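Home Projects Reports Lab Notes Contact

Clearing a Table: Can a Two-Armed Robot Do a Small Household Chore Yet?

Wednesday, April 3, 2019
By the Household Tasks Group, Ruangrit Robotics Lab

1. Background

Our project started with a question from the introductory course: which chores in a home or a small shop could be handed over to a machine today, with parts that a school lab can buy? We had all seen videos of robots loading dishwashers and folding towels. Most of those videos are sped up, and very few of them say how many tries it took.

We picked table work. Putting things on a table and taking them off again comes up in kitchens, in cafes and in stores that set out displays. It needs no tools and no heat, and a mistake does little damage. We also thought it would be easy, and for this reason our first schedule was too short.

Before choosing the tasks we spent an afternoon at Gruta, a small cafe near the campus, and another at Wostela, a housewares shop that changes its table displays with the season. At both places we wrote down what the staff did with their hands. Much of it was picking up a thing, turning it the right way and setting it down somewhere close by. The staff did this while talking, and often with something already in the other hand.

2. The setup

We call our system Cotus. It has two arms, each with a gripper that closes two fingers on an object. There is a camera looking over the whole table from head height and a small camera near each gripper. The overhead view is for finding things and the gripper views are for the last part of the reach, when the arm itself gets in the way of the upper camera.

The work surface is a white tabletop. We wanted a plain background so that objects would stand out from it. The white surface is glossy, however, and it throws back the room lights as bright spots and streaks. We did not plan for this and it comes up again in section 5.

For objects we used things from the Gruta and Wostela lists that were light enough for the arms: a mug, a plastic cup, plates, a roll of tape, a cloth, and small striped pumpkins from a display. The pumpkins were the one item we argued over. They are not something most people pick up every day, but they are round and ribbed and no two are quite the same shape, and shops do put them out on tables.
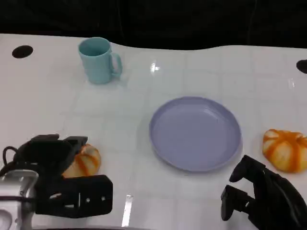
Figure 1. Mug, plate and pumpkins on the table, with the two grippers at the near corners.

3. The tasks

There were 4 chores in the final list. We dropped two others early on, wiping and stacking, when it was clear we would run out of time.

Chore A: set the mug on the plate. The mug starts upright. The gripper may hold it by the rim or by the handle. It counts as done if the mug is standing on the plate when the gripper lets go and moves away.

Chore B: stand up the plastic cup. The cup starts on its side. It has to be lifted, turned and put down on its base anywhere on the table.

Chore C: move a pumpkin from one side of the table to the other. Rolling it across was not allowed, although one of us thought it should be. It must leave the surface.

Chore D: clear the plate. The plate has to be picked up from flat and put in a rack next to the table.

A fifth item, folding a cloth, was tried for interest only. We have left it out of the totals. The arms could take hold of a corner and drag it, and that was as far as we got.

4. Method

We first drove the arms by hand and recorded the movements. The program then learned from those recordings and ran without a person driving. All results in this report are from the second part, with no one at the controls. A group member stood next to the table with the stop button the whole time.

We ran 20 sessions, and across all of them there were 400 attempts, split evenly between the chores. Before each attempt the objects were put down by hand in new places. We did not measure the places. We only made sure that the arms could reach them, and afterward we noticed that we tended to use the middle of the table more than the edges. A printed list of starting positions would have been better.

An attempt was stopped and marked as failed if the object left the table, if the gripper pressed down hard on the surface, or if nothing useful had happened for two minutes. Partial success was not scored. We talked about giving half a point for a good grasp with a bad placement and decided against it, as a person who wanted the table cleared would not see it as half done.

5. Results

Overall, 61 percent of the attempts succeeded. The chores were far apart, so that number should not be used alone.

Chore C was the best, which surprised us. The pumpkins are wide enough for the fingers to close on from almost any side, and the ribs give some grip. When it failed, it was mostly on release. The gripper let go a little too high and the pumpkin rolled away.

Chore A came next. The mug has a clear shape and was usually found at once. The trouble was the handle. If it pointed toward the approaching finger, the finger pushed the mug along the table before closing. The recordings made by hand had few examples of this, because the person driving simply went around to the other side without thinking about it.

Chore B was uneven. Lying on its side, a cup has a wide end and a narrow end, and a grip near the middle tends to slip toward the narrow one. It also rolls. Light plastic moves at the smallest touch, and an arm that misses slightly on the first try has to start over with the cup in a new place. In the better runs the gripper put one finger inside the mouth and closed on the wall of the cup. We had not asked for this in particular, but some of the recordings had it.

Chore D was the worst by a wide margin. A plate lying flat offers only its rim. To get a finger under it, the gripper has to come in low and almost level with the table, and the body of the gripper is bulky. A person tips the plate up with a fingertip or slides it to the edge. We recorded some demonstrations with the slide to the edge, and the program copied the slide but often did not stop in time - several plates went to the floor. We used plastic ones after the first session.

Glare cost us attempts in every chore. On some runs the arm slowed down or reached toward a bright spot on the tabletop where there was no object. Moving one lamp helped. We did not turn the lamp back and test again, so we can't say how much.

The gripper cameras were useful and also a nuisance. Close to an object, they show exactly what the fingers are about to touch, and we used them more than the overhead view when going back over failed runs. But the fingers and their bracket cover much of the view, and what is left includes the floor, the other arm and whatever is near the table that day. Figure 2 is typical. The plate is partly covered by the bracket, the cup is lying to one side, and a lot of the picture has nothing to do with the chore.
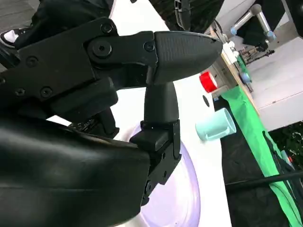

6. Time and effort

Speed was not part of the score, but it matters to the question we started with. A person at Gruta clears a small table in less time than our system takes to decide where the plate is. Nearly every successful attempt was slow enough that a customer would have stepped in.

There is also the work around the machine. Someone had to put the objects back, check the screws on the fingers, restart a camera that dropped out, and watch the stop button. In a normal session, the humans did more lifting than the arms. We knew in advance that this would be so in a lab. A cafe or a shop would have to find those hours somewhere, and the people we spoke with at Wostela asked about that before they asked about anything else.

7. What we would change

- Cover the tabletop with something matte.
- Write down the starting positions and spread them to the edges.
- Record more demonstrations of recovery, such as a cup that has just rolled.
- Try narrower fingertips for the plate.
- Screen off the area behind the table, or else vary it on purpose.
- Keep a log of lamp positions.

8. Answer to the question

For the chores we tested, with the equipment we had, the answer is no for plates and partly for the rest. Moving a solid, medium-sized object from one place to another works often enough to be worth more study. Thin, flat or very light things do not work well enough to leave the machine alone with them.

We tested one table in one room. The results say little about a full kitchen, where things are stacked, dirty and behind doors. The next round of sessions is planned for June. It will repeat chores B and D on a matte surface, and the cloth will be scored this time.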